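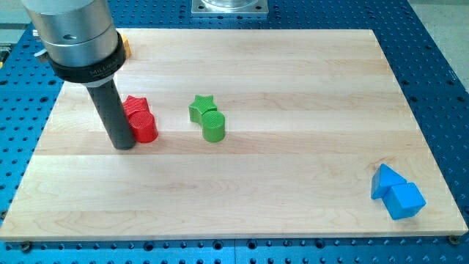
Wastamari Play and Learning Materials Team

Red stars, green cylinders and a good maple board: Wastamari's new sorting blocks head to playrooms in March

Friday, September 16, 2022

Wastamari is very pleased to share the first look at Prollden, a set of chunky sorting blocks for children who are just starting to match things by colour and by shape. The blocks come in pairs, a star and a cylinder in red or in green, a triangular prism and a cube in light blue, and they are made to be stood up, pushed together, knocked over and stood up again.

The idea is an old one and we make no claim to have thought of it first. Put a red star and a red cylinder side by side and most children will see a pair. Move a green star in next to the red one and suddenly there is a second pair, and a bit of an argument about which one is right! Both answers are fine, and the small card that comes with the set says so.

"I grew up with a tin of odd blocks that had come from four or five different sets, and sorting them was the whole game," said Hanneke Dekker, who leads the Play and Learning Materials Team. "We wanted something with that same pull, but with colours you can name from across the room and shapes that feel different in the hand. The stars were by far the most fun to get right."

The red and green blocks have a fine, grid-like texture on the outside. Our early samples were smooth, and they looked lovely, but they slid about on a tabletop and were hard for small fingers to hold on to. The textured ones stay where you put them. They also make a nice sound when you drag a fingernail across, which we did not plan for and have grown very fond of.

The maple board is part of the set too. It is built from light butcher-block strips glued side by side, and the pale wood lets strong colours stand out. Children tend to treat the edge of the board as the edge of the game, so the pieces wander less and packing up is quicker. The board was developed with the woodworkers at Sveinbjörnsson, who put up with a great many questions from us about glue, grain and what happens when somebody spills their juice. (Wipe it up, let the board dry flat, and give it a little food-safe oil now and then.)

Over the winter, the Genau early learning centre will have 2 sets out on its low tables, and the educators there will be keeping notes for us. We are especially keen to hear how the older children use the blocks once plain matching gets too easy. In our own building they have already become towns, birthday cakes and, for one long afternoon, a very crowded ferry.

Prollden will be sold from March through the Wastamari shop and by mail order. Each set comes with 8 blocks, the board, a cotton drawstring bag and the card of game ideas, and costs $87. Single blocks will be available as well, for the day one rolls under the fridge and stays there.

Schools, libraries and playgroups that would like to borrow a sample set before March are warmly invited to write to Hanneke Dekker, care of the Play and Learning Materials Team at Wastamari. Please tell us the ages of the children in your group and how long you would like to keep the set.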